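Motden Home Forums > Kitchen & Utility > Washing up, drying, putting away

Cups on their sides in the rack: settle this please

pegbag_pam
Posts: 2,066
29 January 2019

Long-running dispute in this house. I put cups in the rack lying down. Other half stands them on their heads and has started going round after me turning them over, like a man checking on seedlings. Brown paper goes on the table for big washing-up days, which he also has views on.

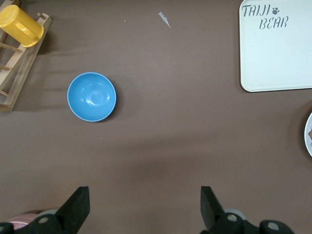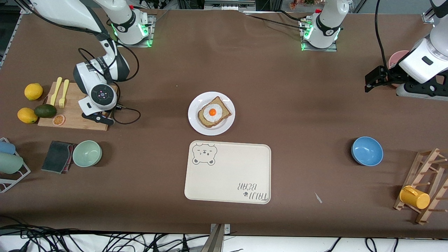
Do plastic cups dry properly if they're left lying on their sides?

They dry, but more slowly than upside down, and a little water tends to sit along the lower side. Tip them so the open end points slightly downhill and most of it runs out.

clothesline_kev
Side sleeper here too. Mugs on their heads trap steam, then you pick one up in the morning and it dribbles down your sleeve. Lying down lets the air in. Your other half is wrong and you may show him this.

Ebenezer Kwofie
I must disagree with Kev. Upside down only traps steam if you stand the mug flat on something. On bars or pegs there is a gap beneath it, and the gap is the whole reason one buys a rack. If yours has bars too close together to let a rim sit level then lying down is sensible, but that is the rack's fault and should be held against the rack.

clothesline_kev
Mine's a Trollero, the bars are nowhere near level, everything leans. I have held it against the rack for years. The rack doesn't care.

mrs_tiddy
Never mind the cups, what is an avocado doing half on the chopping board? On or off. It can't have both.

pegbag_pam
It's an avocado, it does as it likes. The lemons aren't on the board at all and you haven't said a word about them.

mrs_tiddy
The lemons have made a decision. I respect that.

gravyboat71
Can I ask about the brown paper, because I do this with lining paper off a decorating roll and it goes to mush by the second saucepan. Is the brown stuff any better? Do you tape it down?

pegbag_pam
Bit better. It holds up to drips but not to a puddle, and a puddle is what you get if you are married to mine. I fold it under at the ends and don't bother with tape. Creases don't worry me. When it's had enough it goes under the rhubarb, or in the compost if I can't be bothered to walk that far.

Hélène Gauthier
I'd use an old towel. It soaks the water up, you wash it, you use it again. Paper seems a lot of fuss for something that gives up when wet.

pegbag_pam
I had a towel. It stayed damp until Thursday and smelled like a swimming bag. The paper at least has the decency to be thrown away.

Hélène Gauthier
You are allowed to hang a towel up, Pam.

gravyboat71
Ladies. I have 4,000 square feet of lining paper left from doing the hall and I will not be buying a towel.

mrs_tiddy
How big is your hall??

gravyboat71
It was a misunderstanding with a supplier. Maddocks wouldn't take it back. I don't want to talk about it.

Ebenezer Kwofie
To return to cups. Could we talk about order of loading? In our kitchen cups go in first, at the back, bowls in front, and cutlery last in its own pot with handles down. Bowls are the troublesome ones. Put a bowl in a rack made for plates and it either rolls or leans on its neighbour, and then neither of them dries on the side where they touch.

clothesline_kev
Handles down for forks, handles UP for knives. I've got the scar.

Ebenezer Kwofie
For sharp knives I agree entirely. I would not put sharp knives in the rack at all. Wash, dry, back in the block.

pegbag_pam
I leave bowls out of the rack altogether. They sit on the paper and I wipe them with a cloth when I get to them. That blue one has more of the table to itself than I usually get of the bed.

mrs_tiddy
I stack bowls wet and pretend I haven't. Then you lift the top one off and there's a ring of water in the next one down, every single time, and every single time I'm offended.

wettea_towel
Mod hat half on. There was a very long thread on bowls last April and it got personal, so go gently please. Hat off: knife and fork side by side on the board looks very civilised, I assumed everyone just threw theirs down in a heap like me. Are those plastic ones any good, Pam? Mine went cloudy.

pegbag_pam
They do fine for fruit and for visitors under five. Can't speak for dishwashers, haven't got one. I AM the dishwasher.

clothesline_kev
Cloudy is usually hard water. Soak them in white vinegar and warm water for a bit and rinse. If they're still cloudy after that they're scratched, and that's them for good.

wettea_towel
Will try the vinegar. I've got a bottle of Witetti cleaner under the sink that claims to do everything, but it also claims to smell of the sea, so I don't trust it.

Hélène Gauthier
The sea at which hour of the day?

wettea_towel
Low tide. Harbour end.

gravyboat71
Measured mine out of interest. From rinse to properly dry: plastic cup on its side about 50 minutes, same cup upside down on the bars 35. Window shut, heating off, I was wearing a hat.

Ebenezer Kwofie
Thank you. I rest my case, upside down, on the bars.

pegbag_pam
Fifteen minutes! I've been followed round my own kitchen for 11 years over fifteen minutes. I'll be laying them down exactly as before, and he can time them if he wants something to do.

clothesline_kev
Has he seen the thread?

pegbag_pam
He's read it twice. He says mrs_tiddy is right about the avocado.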